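Guest Bedroom Inspection Checklist, With Comments
By the Burnum property desk
Updated March
2 shares | 13 comments

We use cookies to remember your settings. Accept | Manage

Unit 708, Skaltia building. Checked at turnover, before the bed is made up for the next stay.

1. Walkway beside bed
Result: Pass.
Comment: Clear on both sides. Keep bags and laundry off the floor at the foot end.

2. Bed frame and slats
Result: Pass with action.
Comment: Two slat screws were loose at the center rail. Tightened by hand. Recheck at next turnover with the proper driver.

3. Mattress position
Result: Pass.
Comment: Seated fully in the frame. No overhang.

4. Mattress label
Result: Pass.
Comment: Legible. Talebi model, matches the inventory sheet.

5. Bottom sheet
Result: Action needed.
Comment: Pale gray-white, wrinkled, with long diagonal creases. Pull flat and re-tuck all four corners. A creased sheet is a comfort defect, recorded as minor.

6. Pillows
Result: Pass.
Comment: White pillows in a row at the head, one gray at the end. The gray pillow stays with the set - do not move it to another unit.

7. Ledge at head of bed
Result: Action needed.
Comment: A few dark items and a strip of blue tape on the ledge. Remove before sign-off. Nothing is stored above pillow height in a guest room.

8. Outlet and bedside lamp
Result: Pass.
Comment: Cover plate secure. Cord runs behind the nightstand. Replacement bulbs are the Grurkemel type, stock shelf 13.

9. Smoke alarm
Result: Pass.
Comment: Test button held until the tone sounded. Battery date within limits.

10. Heater clearance
Result: Pass.
Comment: 50 inches from the nearest bedding. Measure again if the bed is moved.

11. Loose fabric on bed
Result: Action needed.
Comment: One blue piece, bunched up. Fold or bag it before the sheet is straightened. Check for pins and pocket contents first, and log anything found under the unit number.

Open items: 2, 5, 7 and 11. Items 5, 7 and 11 close at the same visit. Item 2 stays open until the recheck is logged.

Get new checklists by email. Subscribe | No thanks
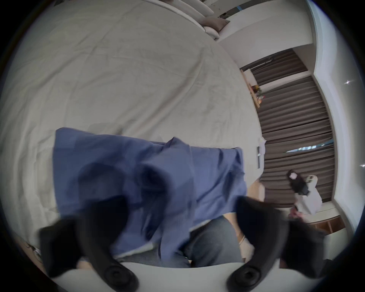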